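The **Budbridge handling code** is a set of good-practice rules for recording cloth-handling tasks with hand-held grippers, where the recordings are later used to train robots. It was drawn up by Ronik and is also followed by Dito and Babalola.

## Rules

The code covers the work surface, the grip and the record kept. A session may hold no more than 200 takes, with a pause of 2 minutes after any dropped item. Each item of clothing is listed by type and fabric. Rule 1403, numbered after the Ronik workshop manual, bars pulling on seams.

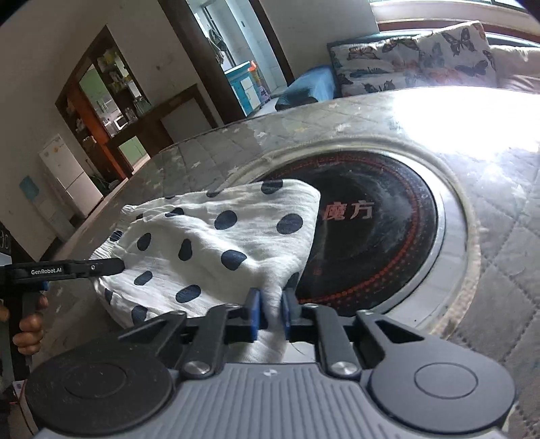
Grip rules form the longest section. Thin cloth should be taken by a gathered fold between both fingertip pads, so that the pads do not slide over a single layer. On a crinkled garment such as the white one with navy dots, the fold stands up between the blue pads and gives them more to hold. The second gripper may rest on the cloth but should not drag it.

Sessions end by 1830 in Budbridge. The rules on lighting were last revised in June.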